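30/06/2026
Hamdia Mamo, Calum Hepburn and Zinash Degefa

4. How home prop makers choose and finish their materials

This section looks at the build records posted to the Odska forum by people making replica film and television props at home. We read 239 build records in full. A build record was counted if it showed one prop from first drawing to last coat and named the materials used. Records for costumes and masks were left out.
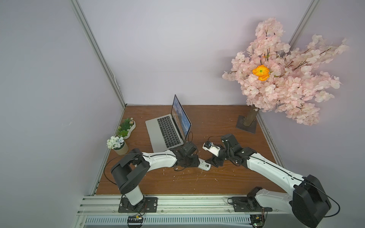
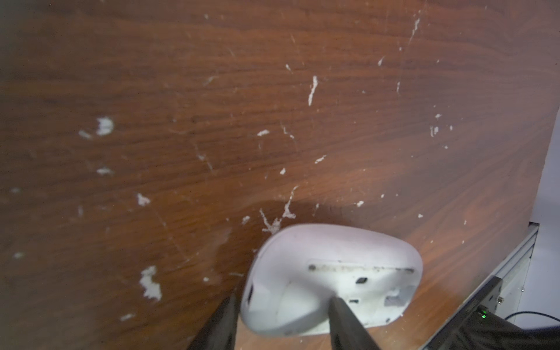
Figure 3. Brown wood-grain work surface, wide view and close view.

4.1 Choice of material

Most makers began with what they already had. Plumbing pipe, curtain pole and broom handle were the usual starting points for anything that had to be held in one hand, and the choice often fixed the diameter of the finished prop before any drawing was made. Several makers noted that their replica came out thicker than the screen version for this reason and that they had decided to live with it.

Printed parts were common in the newer records but they seldom made up the whole prop. The typical pattern was a turned or cut body with printed collars, buttons and end caps. Makers who owned a lathe used aluminium more often than those who did not, although a few had aluminium parts turned for them by another forum member in return for painting or wiring work. We did not record these exchanges in a consistent way and can only say that they took place.

Foam was treated as a material for large props. Swords, shields and helmets made up nearly all of its use, and makers who tried it for small hand props usually gave it up after the first attempt. The complaint was nearly always the same – fine edges would not survive sanding.

4.2 Finishing

Finishing took up more of the written text than any other stage. Makers described filling, sanding and priming in great detail and often repeated the cycle several times. Sandpaper grades were given in most records, with 200 the grade named most often for the first pass. Makers then moved to finer papers in steps that varied a good deal from person to person.

Opinion was divided on weathering. One group wanted the prop to look as it would have done on the day it left the workshop. The other wanted it to match a particular episode or still, with wear in the same places. Makers in the second group tended to return to a finished prop and alter it, so their records ran longer and had more gaps in them. Hamdia Wako's record for the Sesness lantern is the longest of this kind and has entries spread over three winters.

Clear lacquer was the stage most likely to go wrong. Clouding, runs and reactions with the paint underneath were all reported. Where a maker gave a cause, it was usually a cold garage or too little time between coats. We have no means of checking these explanations.

4.3 Props made as gifts

A separate group of 40 records described props made for someone else. More than half of these were begun in the weeks before December and were finished in a hurry. They used fewer coats, simpler electronics and more bought parts, and makers were frank about the short cuts. Kiros Dinsa, whose Ejigu compass was made for a nephew, left the inside of the case unpainted and wrote that he would do it if he was ever asked.

Gift records also drew more replies than the others. The most read of them, a plain wand with a single light in the tip, had been opened 4,000 times when we copied the page. The Jatlow tutorial it was based on had been taken down by then, and later makers worked from the gift record alone, including its one wrong measurement for the battery sleeve.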